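Droneck 600 Modular Rabbit Housing System
Colony pens for small and medium meat and breeding operations

Product overview

The Droneck 600 is a floor-level group pen for rabbits, supplied as bolt-together modules. It replaces stacked wire cages in existing barns and meets the space, height and enrichment requirements of the Laltden Group Housing Standard, second revision. The system is sold to licensed growers, research colonies and rescue organizations that hold larger groups for long periods.

Each module is a rectangular pen with a raised platform, two feed points, a nipple drinker line and an enclosed nest section. Modules share side walls, so a row of pens uses fewer panels than the same number of freestanding units. A row can be extended at either end without taking apart the pens already in place.

What changed from the earlier model

The previous Droneck pen used a fixed divider between the nest section and the main floor. Growers who moved does in and out of the group on a regular schedule had to lift the animals over it. On the 600, the divider is a sliding gate worked from the aisle. It locks in three positions: open, half open and closed. The half-open position admits kits and young growers but keeps out an adult doe of average build.

The platform has been lowered slightly and its leading edge is now rolled. Platform mats are the same size as before, and mats from older pens can be reused if they are in good condition.

Flooring

Two floor types are offered. The slatted plastic floor is the default and suits barns with a scraper channel or a shallow pit. The solid floor is intended for deep litter and is supplied with a removable front kickboard. Both types may be used in one row, but a transition strip (ordered separately) is required where they meet.

Wire floors are not available for this product. The Laltden standard does not accept them for group pens, and the frame has no mounting points for wire panels. 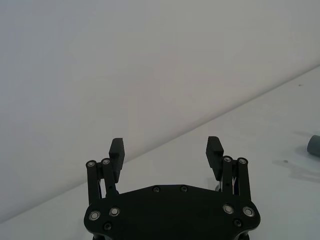 Slatted sections lift out singly for cleaning. Each section is held by two quarter-turn fasteners at the aisle side and a lip at the rear. Use the supplied key. Screwdrivers will turn the fasteners but tend to round off the slot, and damaged fasteners are not covered under the parts warranty.

Specifications

Floor area per module, including nest section: 2,166 square inches
Platform area: 500 square inches
Platform load limit, evenly distributed: 60 pounds
Row length limit without an expansion joint: 252 inches
Frame: galvanized steel tube, powder-coated after forming
Side panels: vertical bar, welded, rounded ends
Drinker line: rigid pipe with stainless nipples, low pressure
Lid: hinged in two halves, optional on pens in closed barns

The floor area figure does not include the platform. Some certification schemes allow platform area to be counted toward the total and some do not. Check with the scheme before calculating stocking density. Droneck does not calculate stocking density for customers.

Installation

The supporting floor must be level to within a quarter inch over the length of one module. Adjustable feet take up small differences. Fit the rear panels first, then the shared side walls, then the front. Leave the front gate bolts finger-tight until the whole row is standing, then square the row and tighten from the center outward.

Two people can assemble one module with ordinary hand tools. The nest section arrives assembled. Do not remove the strap from the nest lid until the section is bolted to the frame.

Connect the drinker line last. The regulator should be mounted above the highest nipple and flushed before animals are introduced. In barns that fall below freezing, the heated line kit must be installed at the same time, as it cannot be threaded through the brackets afterward.

Planning and permits

Replacing cages with floor pens often changes the footprint of a building or the number of animals it holds. Either change can trigger a local review. Droneck supplies a drawing pack for each order, showing pen layout, aisle width, drainage direction and emergency exits. The pack is not a stamped engineering document and does not cover odor, noise or waste storage.

Cleaning and disinfection

Brush off dry matter before wetting. The frame and panels tolerate pressure washing at moderate settings. Keep the nozzle away from the gate track, which is greased at the factory. Chlorine products may be used at label strength and must be rinsed off. Regrease the track after every second full cleanout.

Accessories

Hay rack, side mounted
Gnawing block holder
Floor transition strip
Heated drinker line kit
Cifuentes litter tray, for solid floor pens only
Spare fastener pack with key

Ordering and lead time

Modules ship on pallets from the Gondudstead warehouse. Orders for the solid floor version placed now will ship in May. The slatted version is in stock. Mixed orders are held until complete unless split delivery is requested on the order form, and freight is charged separately for each delivery.

Page updated 3 March 2023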